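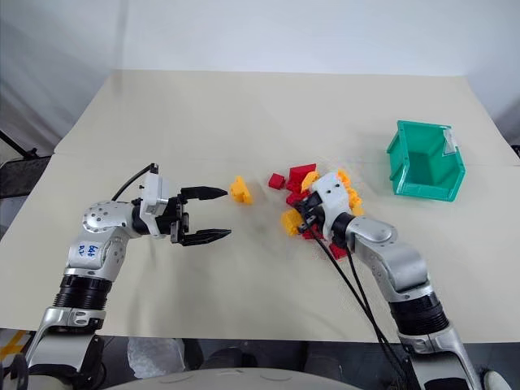 Is the Tridevik racing wheel worth buying if you only play arcade driving games? For most people I would say buy it used, or wait for a lower price, because the wheel is good but the pedals are not at the same level.

I bought mine in November, from a small shop in Burnthorpe, and I have played with it for 11 evenings. My old wheel was from Janamden and it served me 8 years. So I compare mostly with that one, and I ask pardon from the people who own expensive equipment.

## The wheel

The rim is a little smaller than on a real car, and the cover does not become slippery in the hands. I like this very much. The force feedback is strong in the first half of the turn and then it becomes softer, which in a simulator would be a mistake, but in arcade games it feels natural. When you drift, the wheel pulls back quickly and you must only let it go and catch it again. With the Janamden I always had to fight.

There is some noise. It is a low buzzing when the car goes on gravel or on the edge of the road. My wife heard it through the door and asked if the phone was ringing.

The shift paddles are metal and they click well. The buttons are placed too near to the center, so for the horn or the camera view I have to take one hand away. I changed the camera by accident two times in the same race.

## The pedals

Here I am less satisfied. The gas pedal is fine. The brake has a rubber block inside, and with the block it is so hard that the whole pedal plate moves backwards on the floor. Without the block it is too soft. Fraser Rutherford wrote on the forum that he cut his block in half with a kitchen knife, and I did the same. Now it is better, but I think the maker should put two blocks in the box.

On carpet the small teeth under the plate hold well. On wood floor you will need a mat or a wall behind it.

## Clamp and cable

The clamp opens wide enough for a thick desk, and it stays tight after a long session. The power cable is short. I had to buy an extension on the same day, and the shop was already closed, so the first evening I played on the floor of the hallway like a child.

## Software

The settings program is made by Arabzadeh, and it is simple. You choose the rotation angle (I use 600 degrees for everything now), the strength and the dead zone. The profiles are saved in the wheel itself, so you can move it to another computer. The English in the menus is sometimes strange, and I say this as a person whose English is also sometimes strange.

One update made the wheel lose its center. I did the calibration again and the problem did not come back.

**Good:** drift feeling, paddles, clamp, saved profiles

**Bad:** brake pedal, short power cable, button position

8 December 2019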